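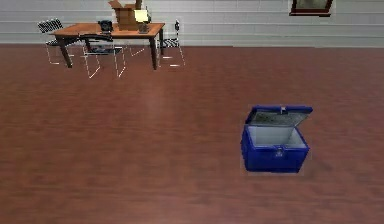
Storage Chests and Toy Boxes: Tips I Pinched From a Robot Study

Posted 16 Jul 2022 in Living Areas

I have been writing up tidying tips for years and I have never been as excited about a source as I am about this one. A reader in Furkley sent me a paper on teaching a robot to put household things away in a chest, and I read the whole lot over two pots of tea. It is full of ideas you can use at home this weekend (no robot needed, and no maths either, I skipped most of that bit myself).

The study is called Brekke and the lead author is Vinzenz Hollenstein. All the practice happens in a simulator, in made-up rooms with a table, some chairs and a storage chest, and the rooms get rearranged between tries. The set of rooms is called Ivaswood. In the main experiment they ran 232 tries, each one starting with the chest in a fresh spot and ending when the item was in the chest with the lid down, or when time ran out.

What I love is that they wrote down the reason for every single failure. Imagine if we did that with our own hallway cupboards!

Start with the lid

A lid hinged at the back needs room behind it as well as above it. In the tries where the chest was close to a wall, the lid sometimes stopped short of its resting point and then dropped forward again while the arm was busy with something else. So before you decide where a chest lives, open it all the way, and look at how far the lid leans back. Mark that spot on the floor with a bit of painter's tape. Then slide the chest until the lid clears the wall by a hand's width.

If the chest is for kids' toys, fit a soft-close stay as well. Buy one rated for the weight of the lid, and weigh the lid on the bathroom scales if you can get it off its hinges. Old blanket boxes have surprisingly heavy lids. Never rely on a lid balancing open by itself, even if it has done so for years.

Angle it a little

This was my favourite result. The team tried the chest square to the wall and then turned slightly, and the turned chest gave the arm an easier line to the latch from the side of the room where the table was. People can use the same idea. If you always come at the chest from the couch, turn its front a touch towards the couch. It looks relaxed, and you stop doing that awkward sideways lean with an armful of blankets.

Don't do it in a narrow hallway, obviously. You'll take the skin off your shin.

Leave a lane

Most of us push storage into whatever gap is left over after the furniture goes in. The Brekke people measured the free floor between the table and the chest and compared it with how the tries went. When chairs were spread about in that stretch, things went wrong in all sorts of ways: the arm took the long way round, or it bumped a chair leg and lost its grip on the item. With the chairs tucked around the table and clear floor in between, it did much better.

At home, walk the route carrying a full laundry basket. If you have to lift the basket over something or turn sideways, that's the thing to move. Thin metal chair legs are the worst for this, as they splay out further than you think and you can't see them past a load. Felt pads on the feet make it easier to push chairs back in after dinner, so people might really do it. (Mine do, about half the time, and I'll take that.)

Clear the tabletop in one direction

The robot's longer task was to clear items from a table into the chest, one by one. They compared picking whatever was closest first with working steadily from one end to the other. End to end won, and the gap was wider when there was something tall on the table like an open carton. Reaching past a tall thing to get to a short thing is how you knock over a lamp.

My version goes like this:

Unplug and move the lamp first, or decide that it stays and work away from it.

Fold down the flaps of any cardboard box before you start. Open flaps catch sleeves and cords.

Start at the end furthest from the chest and finish at the end nearest to it.

Anything that has a cord, such as a phone or a charger, stays where it is until the rest is done.

I tried it on my own dining table after a school project had been living there, and the job went much more smoothly than usual. That is one table and one very pleased woman, so make of it what you will.

Check the bottom of the chest

One group of failures made me laugh out loud. The item was in the chest, sure enough, but it was standing on end and the lid wouldn't close over it. Out of 51 failed tries in the main experiment, 19 were lid problems of one kind or another, and that included the tall-item sort. The fix was to lower the item lying down, and to place it towards the back first.

Do the same with board games, rolled mats and anything in a tube. Long things go flat along the back wall of the chest, soft things at the front. A pale lining helps too, as you can see what's down there. If the inside of yours is dark timber, a coat of low-odour white paint is a lovely afternoon job. Let it cure with the lid open for a good few days, or everything you store will smell of paint until October.

Shiny floors

The simulated rooms change their lighting and flooring between tries, and glossy boards with a bright patch of reflected light gave the vision software more trouble than plain ones. I thought of my mother straight away. Glare on a polished floor makes it hard to pick out low edges, and a low chest is one big low edge. A matte rug under the chest (with a non-slip underlay, please) gives it an outline. So does moving a lamp so it shines across the chest and less across the boards.

A fair word about the results

The paper is upfront that this is all simulation. The rooms are tidy compared with mine, and there are no pets or toddlers. Hollenstein writes that the team will repeat 2 of the experiments on a real arm using their Josteo controller, and that they expect the numbers to drop. I'll report back when that comes out, because I'm dying to know how it copes with a stiff latch.

On that subject, a rub of candle wax on the latch plate will free up most sticky ones. Wipe off the excess with a dry cloth. If the latch still catches, loosen the screws a quarter turn, close the lid, let the plate settle, and tighten them up again with the lid down if you can get at them.

Next time: drawer runners, and the right way to get crayon off them.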